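Stop Reporting One Success Rate

Most manipulation papers I review still put a single number in the abstract. The policy succeeded in some large share of trials, the baseline in a smaller share, and the difference is offered as the contribution. I think this number should be dropped from abstracts, and that we should report success as a function of where the object started relative to the wrist camera's view.

The argument rests on a result that our group at Gurton did not want. We trained a wrist-camera policy on 1000 teleoperated demonstrations of tabletop pick-and-place with small packaged goods and containers. On our standard evaluation it looked finished. Then Silvan Zürcher re-sorted the same rollouts by what the camera could see in the first observation. When the target was fully in view and unobstructed, the policy rarely failed. When another object covered part of the target, or when the target lay near the image border, failures collected there in a way the pooled rate had hidden.

The mechanism is not mysterious. A wrist camera has no fixed relation to the workspace. A small change in arm pose moves every object in the image, and near the border it moves some of them out of it. Teleoperators correct for this without noticing, since they watch the table directly and know where the carton is even if the camera has lost half of it. The demonstrations therefore contain motions that the recorded images do not justify. A policy trained on them learns to act on information it will not have.
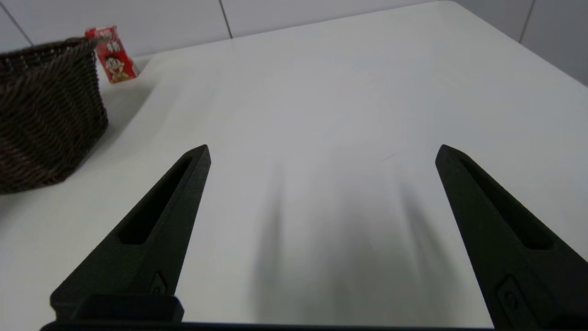
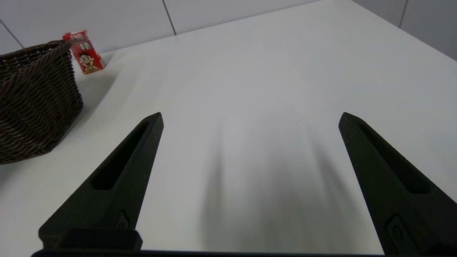

Wrist-camera views with the gripper open. The basket runs out of view at left in both, and the red carton stands behind it.

Konrad Kaufmann
Research engineer, manipulation group, Gurton

Views like these are ordinary in our data. To a person the two are nearly interchangeable. To the policy they may not be. The visible part of the basket differs between them, and so does the relation of the carton to the rim. An evaluation that resets the arm to one home pose samples very little of this variation, and a paper that reports only the pooled rate does not tell the reader how little.

Our proposed protocol has 3 parts. First, bin the initial observations by target visibility: full, partly occluded, partly outside the image. Second, fix the number of trials per bin before any policy is run. We used 28, which is low but affordable on one arm. Third, report each bin separately with an interval, and put the worst bin in the abstract.

Hubert Lehner has objected that the bins are arbitrary. They are. So is the home pose, and so is the rectangle on the table inside which objects are placed, and neither of those is usually stated. An arbitrary choice that is written down can be criticized and changed. Brittany Charbonneau's objection is stronger: authors will tune to the worst bin, and the protocol will be gamed within a year. I expect she is right. I would still prefer a field that tunes to occluded starts over one that tunes to the center of the table.

There is also the matter of cost. Binned evaluation took us 6 working days per policy, including resets, and a small lab comparing several baselines will feel that. Part of it can be recovered by running fewer baselines. Many comparison tables include methods whose authors would not recommend them for the task, and those rows could go.

I do not claim that visibility is the only variable worth separating. Lighting and gripper wear probably deserve the same treatment, and we have not tested either. Visibility is the one that can be computed from images most groups already store, so existing rollouts can be re-sorted before anyone runs a new trial. Ours are being relabeled now, beginning with the container tasks.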